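From: Kenna Farquharson
To: shopfloor list
Subject: Re: [shopfloor] What happens to the sorting bench on Monday

Birdie Begay wrote:

> Can someone who went to the Pleltari briefing tell the rest of us what was said? I was on the late shift and got three versions before my coat was off. In one of them we all get retrained as "cell supervisors" and in another the whole bench goes to the Langlois building. Also, do we still rotate every 2 hours or does the robot get a turn too?
>
> Birdie

Birdie,

I went, I took notes, and I ate two of the pastries, so I'm as qualified as anyone.

The bench stays where it is. Station four gets the arm on Monday and the other stations carry on by hand. Rotation stays at 2 hours for people. The arm doesn't rotate, doesn't break for lunch and has not been asked to join the birthday fund.

The job it gets is the one we all trade away: picking up the odd-shaped castings and setting them down in the tray the right way up. Last week's count for the bench was 3659 pieces by hand. The arm's target for its first full week is 3141, which Ludivine Chevalier read out with a very straight face. She did add that the arm's number is for one station, so I put my own face straight again.

They've been running it in simulation since October, and it's the simulation they showed us.

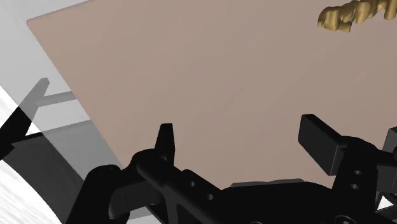
My worry is the parts nobody has a name for. We all know the ones: you pick it up, turn it over, and your thumb decides which side is the bottom. I asked Ysaline Besson how the arm decides, and she said it learns from many tries on lumpy shapes like the gold one up in the corner of the table there, with all the knobs on it. Fine by me, but ours come in gray, with oil on them, and they come a hundred to a bin. Her answer was that a person will spread them out on the table first. So the new job, as far as I can tell, is tidying up for the machine before it gets to work, the way my mother did before the cleaner came.

On titles: "cell supervisor" is on a slide but not on a pay scale. Raelene Quinlan asked which grade it sits at and was told this was a great question. She has asked for the great answer in writing.

On training: 2 sessions each, paid, in shift time. You learn how to stop it, how to clear a jam and how to restart it through the Arnonow screen. I tried the screen. It has 100 settings and the one you want is under "Other."

On jobs: no cuts at the bench this year, and they said it out loud with the door open. Next year was "too early to say." I'd like us to ask again in the spring, together, in one message — they are quicker to answer those.

I will say the wrist thing matters to me. I've had the brace on since summer, and if station four never again needs a human to twist castings all morning, I'll spread parts on a table for it quite happily. I just want the grade settled first.

If you have questions for Damura management, send them to Raelene before she writes her follow-up. Short ones get read.

Kenna
(station two, still by hand)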